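Why dark cottons fade, and what the wash has to do with it

Most complaints about faded clothing concern dark colours on cotton, and most of them blame the dye. The dye is only part of the matter. A brown or navy sweatshirt loses its depth in two separate ways, and the remedies differ.

The first is loss of dye. Reactive dyes form a chemical bond with the cellulose in the fibre, but a share of the dye applied in the bath never bonds. It sits on the surface until it is rinsed away. A mill that cuts its rinsing short to save water sends out cloth that will bleed for several washes at home. Direct dyes are cheaper and have no such bond, so they continue to come out slowly for as long as the garment is washed.

The second is surface wear. Broken fibre ends stand up from the yarn and scatter light, and the cloth looks grey even where the dye content has barely changed. This is why seams, cuffs and pocket edges go first.

Todor Gashi, a textile chemist at the testing firm Indbridge, spent last December separating the two effects. His samples were cut from plain dark jersey and washed at 30 degrees with no bleach. Half were treated with a cellulase enzyme, which trims loose fibre ends, and then measured again. On the worst batch, 68 per cent of the visible fading disappeared after the enzyme treatment. The colour had been there all along, under a layer of fuzz.

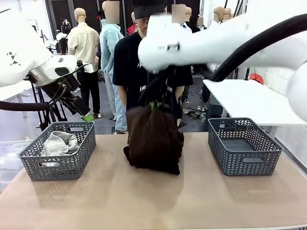
The result matters for how a load is made up. Friction depends on how much cloth is in the drum, how much water surrounds it and how long it turns. A small load in a large drum falls further on each turn. A packed drum rubs cloth against cloth and rinses badly, leaving loose dye to settle on whatever is nearest. Gashi's figures favour a drum about two-thirds full and a short cycle.

Detergent makers have reached similar conclusions by another route. Eun-seong Noh develops liquids for Jilatine, whose dark-wash product, Kos, contains a low dose of cellulase and a polymer that holds stray dye in the water. She is cautious about the enzyme. "It removes fibre. Very little each time, but it does remove it," she says. Her own tests stop at 33 washes, after which the lighter fabrics showed a measurable drop in strength.

Turning garments inside out costs nothing and moves the wear to the side that is not seen. Line drying in the shade is gentler than tumbling, although direct sun will break down many dyes.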